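Fitted sheet won't stay smooth, and shirts folded on it come out crooked

I fold laundry on the bed. The mattress is pushed against the wall and has a khaki fitted sheet on it, a Skovine. When I lay a T-shirt out, the creases in the sheet transfer to the fold lines. Is this a sheet problem or a method problem?
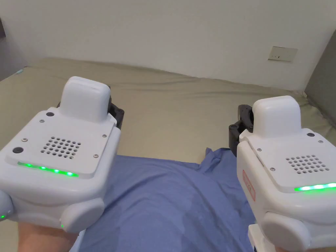
Mayu Uchida
Member, Laundry & Linens

I have tried tucking the sheet deeper on the wall side. It lasts one night. The mattress is a Brilberg, bought in April. Ironing the sheet is not an option I want to consider.

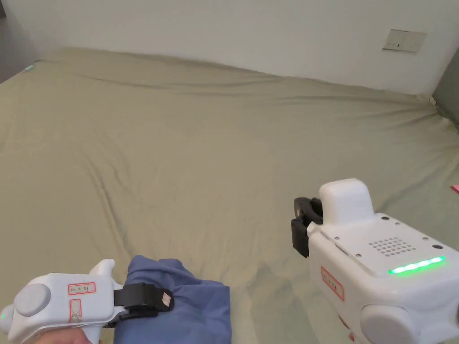 Wrinkled sheet, wall side at the back

Zhiqiang Kong
Both. Check the pocket depth first. If the pocket is deeper than the mattress, the surplus fabric ends up on top as ridges. Sheet suspenders fix this – four short straps under the corners, clipped diagonally. Pull the bed out from the wall to fit them, then push it back.

For the shirt, start at the shoulders. Hold both shoulder seams, shake once, lay it face down, and pull the hem toward you until the side seams run straight. Small creases in the sheet matter less once the cloth is under light tension. Smooth from the center out.
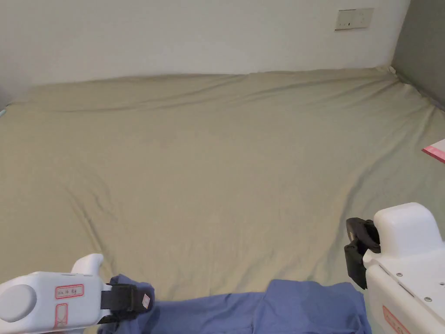 Blue cloth bunched up on the bed

Houda Gaber
just use a table

Izzati Kusuma
A table works if you have one free. Otherwise put a stiff board on the bed. Mine came out of an old Guthrie shelf unit and I have folded on it for years. Thread count is not the issue, by the way – my 400 sheet creases more than the cheap one did.

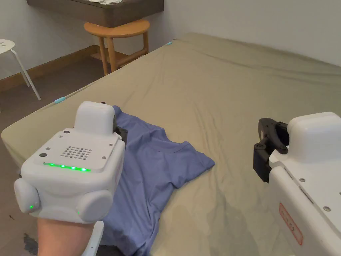 Xiaoyan Qiu asked whether the board needs a cover, as bare edges had snagged her knits. Izzati replied that a pillowcase pulled over it is enough, and that sanding the corners takes 10 minutes.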